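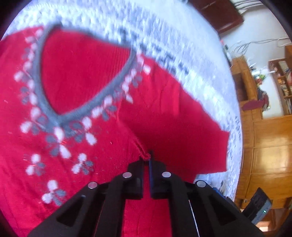
A leitora que nos escreveu em fevereiro perguntava se vale mesmo a pena estender cada camisola em cima da cama antes de a guardar, ou se basta dobrá-la ao colo. Vale, e muito! Ao colo escapa sempre qualquer coisa, e foi por causa dessa pergunta que voltei à minha velha lista de inspeção das malhas e lhe juntei uns comentários.

Lista de inspeção das malhas antes de arrumar
Residência Blackwood, rouparia do piso 3

[x] Superfície de apoio limpa
Uma colcha branca ajuda imenso a ver fios vermelhos soltos, mas se for felpuda larga pelo, por isso passem a mão pela malha no fim.

[x] Decote e remate
Na camisola vermelha, o remate cinzento em V pede atenção na ponta, onde a costura sofre mais. Puxar de leve, com carinho, sem esticar.

[x] Motivos em malha
As flores brancas e cinzentas junto ao decote são lindas e são também o sítio onde os fios do avesso se prendem em anéis e fechos. Virar do avesso e procurar laçadas compridas. Uma laçada solta remata-se com agulha; nunca se corta, por favor.

[ ] Costuras laterais e mangas
Abrir bem as mangas antes de assinalar. Eu própria já dei por vista uma manga que estava dobrada, e o buraquinho apareceu no inverno seguinte (que vergonha).

[ ] Bainha e punhos
Devem voltar ao lugar depois de esticados uma vez. Se ficarem bambos, separar para o cesto dos arranjos.

[ ] Sinais de traça
Ver à luz da janela, de manhã, durante o tempo que for preciso. Havendo dúvida, a peça fica 15 dias em saco fechado, à parte das outras.

[ ] Bolsos e alfinetes
Nenhum alfinete segue para a gaveta, nem os de dama.

[ ] Dobragem e etiqueta
Mangas para trás, flores para dentro, e no máximo 4 peças por caixa Wullwood, com as mais pesadas em baixo. Escrever o número da caixa no caderno; a próxima livre é a 181.

Os pontos por assinalar ficam para a ronda da tarde.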